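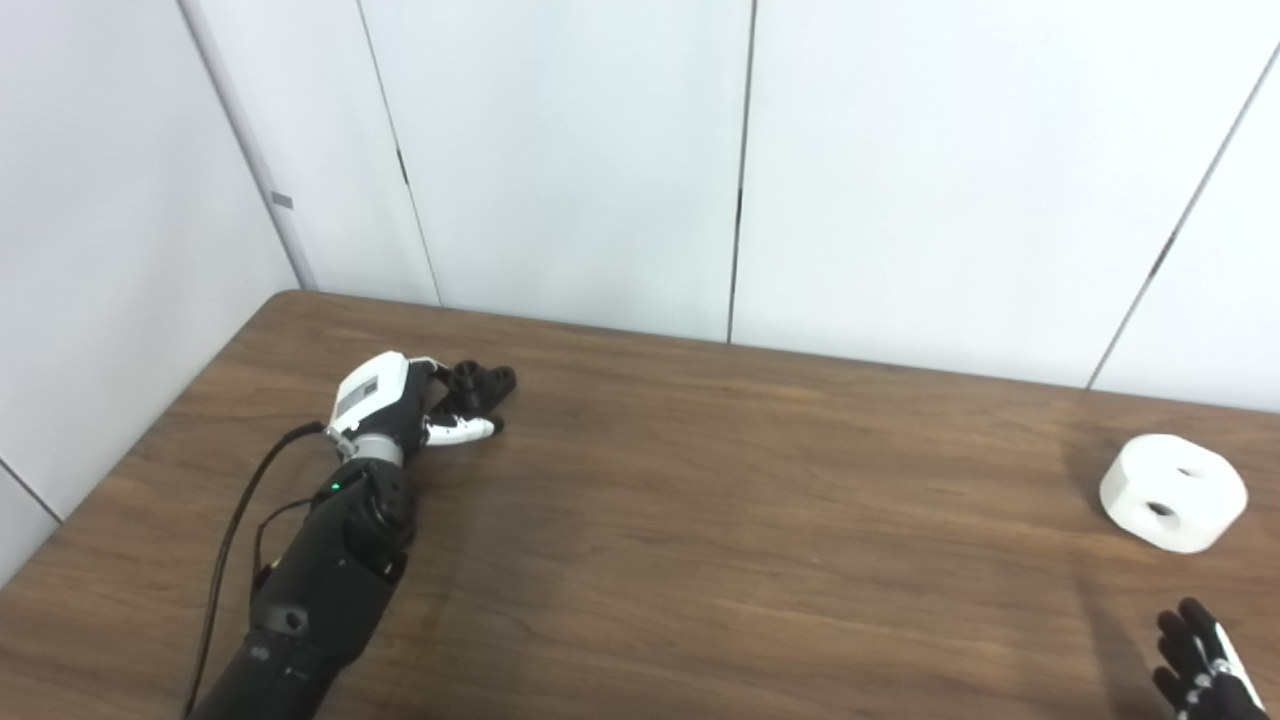 Lurncombe Workshop Skills, handout 4
Fitting parts by hand: flange and block

Bring this to the bench. Read p. 16 of the course book first, holes and fits, we won't have time to go over it again.

Set out
Clear table, wood top, nothing else on it. Flange to the left, block to the right. Leave a gap between, you need room to turn things.

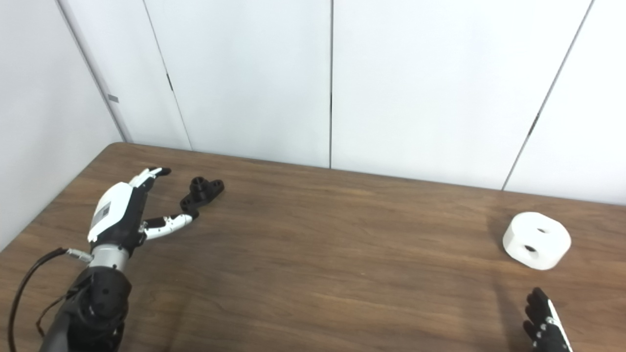

Look at the flange before you pick it up. Raised boss in the middle with a hole through it, lugs at the sides, a hole in each. The lugs take the screws, the boss does the locating. People mix these up every term. Printed parts often have a rough lip round the hole, run a fingernail round it and clean off if neccessary.

Holding
Round parts: both hands, one each side, fingers over the top and thumbs under. Hole facing up so you can see down it. Dont squeeze.

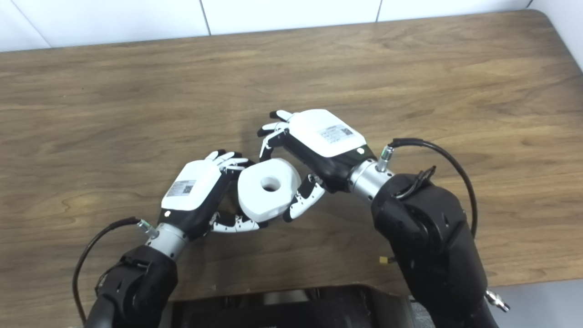 Write up
Sketch both parts, top view and side view. Mark every hole. 18 marks, hand in at room 322.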